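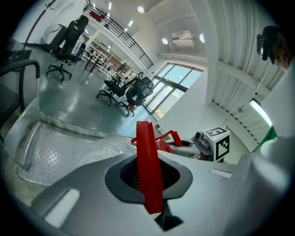

# Workshop tips for recording with hand-held grippers

In August we finished a comparison in the Stinstead workshop, and many people have asked me for the practical part of it, without the statistics. So I collected it on one page. It is written for those who record demonstrations by hand and later train a policy from them, but a good half of the advice is ordinary workshop order.

The question of the study was simple. Does the tidiness of the bench change how many recordings we must throw away? We recorded 2373 demonstrations with a pair of hand-held grippers, in two conditions. In the first, operators arranged the bench as they liked. In the second, they followed the list which became this page. Each recording was then checked by a person who did not know the condition. The second condition lost clearly fewer recordings, and most of the difference came from two causes: the marker was not readable, or the object had moved before the start. Operator skill mattered less than I expected. Krishnamoorthy Mudaliar, who designed the checking procedure, expected it from the beginning and was kind enough not to remind me.

## Markers

Wipe the printed cubes with a dry microfiber cloth at the start of each session. Do not use glass cleaner. It leaves a thin shine on some papers, and under ceiling lamps the black squares become gray for the camera.

Print on matte paper. If you must protect the print, use matte film, and press it from the center outward with an old plastic card. Air bubbles are worse than fingerprints.

When a corner begins to lift, change the whole face. A drop of glue will hold the corner, but the face is then no longer flat, and you will find the error only after the session, when everyone has gone home. We keep spare faces in a flat envelope together with the cloth.

Hold your two grippers so that at least one face of each cube stays visible to the other camera. Before a long session I turn both wrists slowly through the whole movement while a colleague watches the live detection. It takes less than a minute.

## Shiny and transparent things

Metal plates with a raised pattern are good for the bench because things do not slide so easily, but they throw small bright spots in every direction. Turn the plate a little, take a test recording, turn it again. In most rooms there is an angle where the spots go away from the camera. Mark this angle on the table with tape.

Clear plastic film is the most difficult material we have used. Three things helped us:

- Crumple a new piece in the hand and let it open by itself for a moment before you place it. A fresh piece keeps moving slowly, and the start position in your notes is then wrong.
- Change the piece after some 300 grasps. Old film becomes soft and cloudy, and the policy learns on a material which the next user will not have.
- In dry weather, touch the film once with a slightly damp hand. Otherwise it follows the gripper through static, and this looks like a successful grasp when it is none.

Acrylic panels should be cleaned with lukewarm water and one drop of dish soap, then dried with a soft cotton cloth. Paper towels make fine scratches, and a scratched panel scatters the light of a window very strongly.

## Light

Daylight changes during the session, so we divided the recordings between the morning and the afternoon in both conditions. If you have only one afternoon, write down the time of each block. It costs nothing and saved our analysis once, when the blocks before 4 p.m. and after it looked like two different experiments.

A polished floor also works as a lamp. When the detection fails only in one direction, look down before you look up – a gray mat under the bench cured such a problem for us.

## Fingers and moving parts

Check the finger screws by hand at every battery change. Use no threadlocker on printed parts, as some kinds attack the plastic. A small piece of PTFE tape around the thread does the same work.

Dust inside the opening of the mechanism makes the trigger heavy, and the operator compensates without noticing. You will see it in the data as a slow closing. A dry paintbrush, the cheap flat kind, is enough. Please no compressed air, it pushes the dust further in.

Finger pads from soft material can be washed with soap and must dry overnight. We rotated two sets, one from Britetti and one from Vornen. I saw no difference in the results, but the Vornen pads are easier to pull off with cold fingers.

## Around the bench

Roll the chairs away before you begin. An operator who steps backward looks at the task and not at the floor, and with a headset he sees even less. Pick up what lies on the floor as well. We lost one block because a wheel caught on a cable tie.

Put everything that is not part of the task either behind the operator or always in the same place. We did not find that background objects disturb the trained policy much. They do disturb the person who compares the start positions on a screen for three hours.

## What I would not conclude

The study was made in one room, with one type of gripper, and the film tasks were a quarter of all recordings. The group at Pillai has repeated the marker part and found the same direction with a smaller effect. The light part is not repeated by anyone yet. If you try it, keep the discarded recordings with the reason written beside each of them, because without the reasons our own first analysis had to be done again from the beginning.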